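Demos for the RAM insert – how many before it's worth training?
Forum > Robot learning > Data gathering

tonbridge_tim
Posted April 14, 2026

Hello all. Long time reader, first proper thread from me. We're trying to get an arm to put an old office PC back together from parts: memory, processor, hard drive, expansion card. Everything is driven by a person for now and we log each go as an example for the policy to learn from. I've got 76 good ones for the memory stick and I'm itching to press the button on a training run, but Chiamaka Effiong (she runs the project, I just sit at the controls) wants a lot more before we bother.

My question is whether we should be chasing numbers or chasing variety. At the moment I start every go with the tower in the same spot, lying on its side, and the parts in their grey holder to the left. Should I be shoving the case about between goes? And how messy are people's cables in training?

magpie_soldering
You'll get a different answer from everyone here, but variety, every time. 76 from one starting position will teach it one starting position. Ours was brilliant until somebody leaned on the table.

Plondov
Disagree with magpie, a bit. If the insert itself is shaky then moving the case just adds more ways to fail and you won't know which one bit you. Get it working in one place first, then spread out. We did 20 goes fixed, trained something rubbish on purpose, and looked at where it went wrong. Cost us an afternoon.

magpie_soldering
An afternoon and then you threw the 20 away, if I remember your thread from November!

Plondov
I did not throw them away, I filed them :)

Can you put up what you're working with, Tim? Hard to say much about the cables without seeing them.

tonbridge_tim
Sure. Side view and gripper view, both from the same sitting.
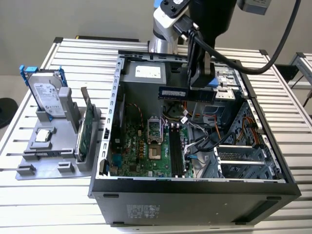
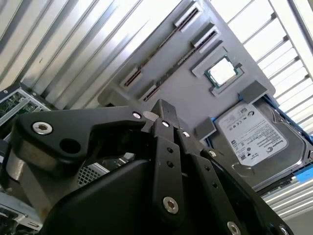

So the thing I keep going back and forth on is what counts as a good go. If I come down a touch skewed, notice, back off and try again, do I keep it? Chiamaka says bin them, because the log is then full of me dithering. I reckon the dithering is useful, as the arm is going to come down skewed too and somebody ought to show it what to do next. We had quite a long chat about this over lunch and neither of us budged.

The other thing is that I'm slow. A good insert takes me ages because I can't feel the slot through the controls, so I creep the last bit. Does the policy end up creeping as well?

clodagh_k
Keep the recoveries. Please keep the recoveries! I binned mine for the whole of my first project and the arm had no idea what to do the moment it was off by a hair. It would just push. What I do now is tag them separately, so you can train with and without and settle the argument with your boss that way.

And yes, it'll creep if you creep. I wouldn't worry yet. You can trim long pauses where nothing moves, but leave the slow approach alone.

Egger
Quick one about the cables. You've got orange, red and yellow power leads bunched through the middle of that case and black ones looping round further along. I'd tie them back for your first batch. I know people will shout at me for making it too tidy.

magpie_soldering
I'm shouting. No PC on earth has tidy cables. If it's meant to work on old office machines then leave them as they are and nudge them between goes.

Egger
Fine, but a lead that drifts across the slot when you're creeping in blind is a wasted go. Tie them for the memory, untie them for the rest. Also, are you leaving the processor socket open on purpose while you do the memory? I'd be nervous of dropping a stick on those pins.

tonbridge_tim
Ah. Not really on purpose, no. The order was just what I felt like doing. The board's from the scrap pile so I'd not cry over it, but I can see that's a bad habit to be teaching. I'll ask Chiamaka if we can fix an order and write it down.

Plondov
Do write it down. If the processor is sometimes in and sometimes out when you do the memory, that's fine for the learning, might even help. But have it in your notes, or in a month you'll be sat there guessing which batch was which.

skotus
Coming in sideways: how many people are driving? We had four of us taking turns and the styles were so different the arm seemed to average them into something none of us would do. One came in from the left, one straight down, and it went for the gap between. Since then we've stuck to one approach direction and a one-page crib sheet by the controls.

clodagh_k
Seconding skotus. Several drivers is good, several methods is where it gets ropey. My sheet just says where to grip the part, which way to come in, and when to give up and reset.

tonbridge_tim
Only two of us, but we do grip the stick differently now that I think of it. I like the middle, she goes nearer one end. Right, plan for the next session: tag the recoveries, same grip for both of us, six case positions marked on the table with tape, and I'll tie the cables for half of it and leave them for the other half so Egger and magpie can both tell me off.

magpie_soldering
Tape leaves glue on the slats. Use the low tack stuff.

Plondov
I'd still do one position first. But post the results either way, I want to see how the tied half gets on.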